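2025-03-15, Ornden town library, upstairs room
Present: Geert Declercq (chair), Nele Groen, Olanrewaju Dauda, Theda Wunderlich (minutes). Apologies: Gorazd Vlachou.

## 1. The Corkesov memoir

The publisher wants us to host an evening on Corkesov's book about his years inside the Drenadport separatist movement and his later work for the police. Geert has read all 319 pages and isn't convinced. The early chapters on his father's circle ring true – the names and streets check out. The second half leans on conversations with no other witness.

Nele said the same is true of most informer memoirs. Geert replied that this was his point.

Olanrewaju asked who translated it. The title page doesn't say. Theda to write to the publisher.

## 2. The claim about the arrests

Chapter nine says his tips led to 80 arrests in one December. Olanrewaju went through the newspaper archive for that month and found 30. He allows that some may never have been reported. Geert doubts that 50 arrests in a port town would pass without a line in print.

Agreed: our program note will not repeat the figure.

## 3. Format of the evening

The publisher proposes an interview by Martens, who also edited the book. Refused, three to one. Nele voted for it on the grounds that no one else is free at short notice.

Theda suggested a panel with a historian of the region. Gorazd had sent word that he'd chair, provided questions aren't screened beforehand. The publisher has asked to see them. Geert will tell them no.

Tickets: Olanrewaju wants 20 held back for Drenadport families living here. Agreed, though Nele wonders whether any will come.

## 4. Questions raised 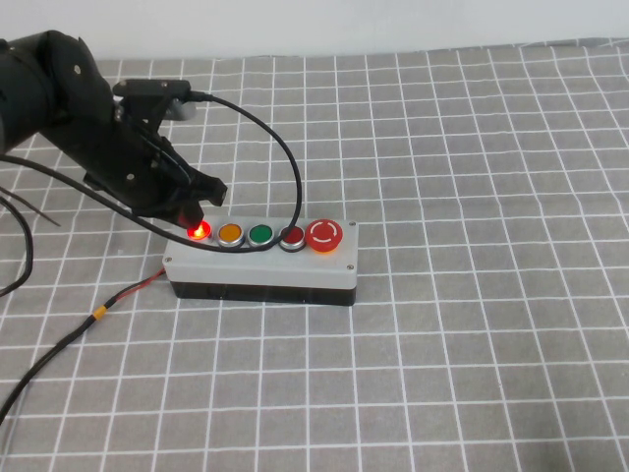 Will the author take part in person?

The publisher says he will appear by video link only, and hasn't put even that in writing.

Geert won't announce a date until it is.

## 5. Other business

Nele still has the group's copy of the court summary. To be returned before the next meeting.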